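1/ Everyone keeps telling me a freestanding tub "makes the room." We went to the Pusmont showroom to look at one. I remain unconvinced.

2/ Big white thing, curved rim, glossy inside, five black knobs or spouts in a row along the side. Five. My tub at home gets by with two taps. Gray marble-pattern tile under it, naturally.
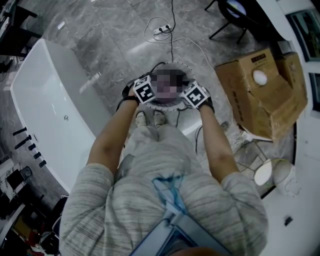 3/ Price is 3000 before anyone fits it — and the plumber wants another 1000.

4/ Tyson Tremblay swears his was worth it. Tyson also showers every day. I asked when he last took a bath and he said July.

5/ Still pricing the plain built-in for 400.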